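Facilities Support – Ticket 798
Subject: Residue on soft white table covering, Room 126
Site: Curville
Category: Furniture and surfaces
Status: Resolved, follow-up open

Reported Friday, 8:40 a.m.

The requester states that the covering on the large white table no longer comes clean with the standard end-of-day wipe. The table is booked again in the afternoon and the requester asks whether the covering should be cleaned in place or replaced.

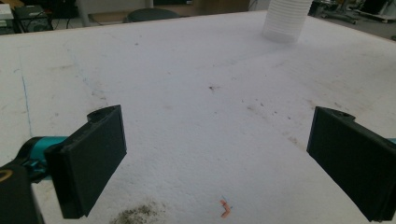
The table was last serviced under ticket 160, when the previous covering was removed and the present one was laid. No fault was recorded at that time. The requester confirms that the Sistico surface spray supplied to the room was used on two occasions this week, each time with a paper towel.

9:15 a.m. – Facilities Desk
Ticket accepted. The following was noted from the attachment: a patch of dark gray dust or dirt toward the near side of the table; a trail of small dark specks and smudges running from the center toward the right; one small pinkish-orange scrap with a short blue thread beside it; and a faint blue line on the left. The stack of translucent cups near the back edge is to be moved before any work begins.

The requester is asked not to apply further spray. Liquid cleaners can carry fine dust down into a soft surface and leave a wider mark than the original.

9:50 a.m. – Requester
Understood. Please advise whether the blue line is a mark or a thread. It was not lifted by the paper towel.

10:05 a.m. – Facilities Desk
This cannot be determined from the attachment. The technician will check it by hand.

11:30 a.m. – Technician, on site
Cups moved to the side shelf. Scrap and thread picked up by hand and discarded. Surface vacuumed with the soft brush head at the lowest setting, working from the back edge forward. Most of the gray patch lifted on the first pass. A light shadow remained.

Specks treated with a lint roller. The loose ones came away. The smudges did not respond and were dabbed with a white cloth dampened with plain water, then blotted. Two smudges are still visible at close range.

Blue line checked. It is a mark in the covering and does not lift with a fingernail or tape. Left untreated.

12:10 p.m. – Facilities Desk
Table released for the afternoon booking. The covering is serviceable and replacement is not approved at this time. One spare length of Trilirach covering is held in Store 98 and may be requested if the marks spread.

Instructions for room users until further notice:

Vacuum or roll the surface before wiping.
Use a white cloth only. Colored cloths may transfer dye.
Place a cutting mat under any work involving pens, thread or dusty materials.
Do not use the Sistico spray on this table. It remains suitable for the hard desks.

2:25 p.m. – Requester
Confirmed that the table is in use. Please keep the ticket open with regard to the blue line.

2:40 p.m. – Facilities Desk
Main issue closed. Follow-up on the blue line assigned to Boros Cleaning Services for the next scheduled visit in December. The contractor has been asked to test a corner of the covering before treating the line.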